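Pludivari Game Table: The Stacking Blocks Gallery

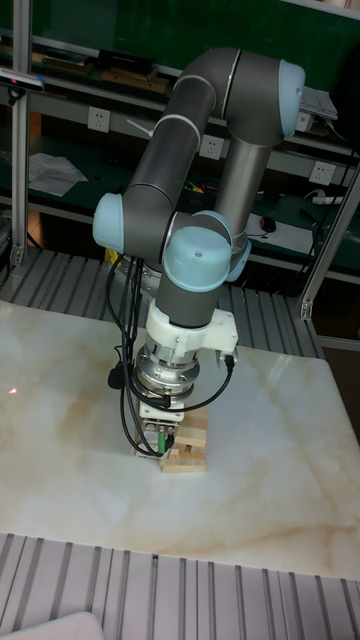 Vol. 6, No. 2

Welcome back, everybody, and thank you for stopping in again! This gallery is given over entirely to one small stack of light wooden blocks on a white tabletop with a marble pattern, and if you have followed these pages for any length of time you will know how fond I am of exactly this sort of thing. Put me in front of a tower of plain little blocks and I am good for the whole afternoon (my coffee goes cold every time, and I never seem to learn).

The blocks lie in tiers, each turned a different way from the one before, the way anyone who grew up pulling pieces out of a tower on a rainy weekend will remember. My grandmother kept a set in a cookie tin at the lake house, and we played on a card table with one short leg, so you can imagine how long our games lasted. I like this tabletop very much for the color alone. Those light tan and beige veins running through the white sit so kindly next to the pale wood.

A few notes for those of you who build at home, as the letters keep asking. Start on a surface that doesn't rock, and give yourself room on every side. Square up each tier with the flat of your hand before you go on to the next. When we play the Skokeck rules at our house, each person gets 60 seconds a turn and may touch only one block at a time, and whoever brings the tower down has to build the next one. The Pindel rules are gentler and let you test a block first and change your mind, and I would start with those if you have younger children at the table, or a brother-in-law like mine.

Birger Sjöberg wrote to us in February to ask if old blocks that have gone sticky can be saved. They can! Wipe them with a barely damp cloth, let them dry overnight on a towel, and rub the long sides very lightly with fine sandpaper. Go easy, though, or you will end up with one thin block that slides out every time, and everyone in the family will know which one it is.

The next gallery will be marbles and the Yin board, which I have been promising for far too long. Do keep sending your own house rules, they are a joy to read.

Page updated 3 Jun 2026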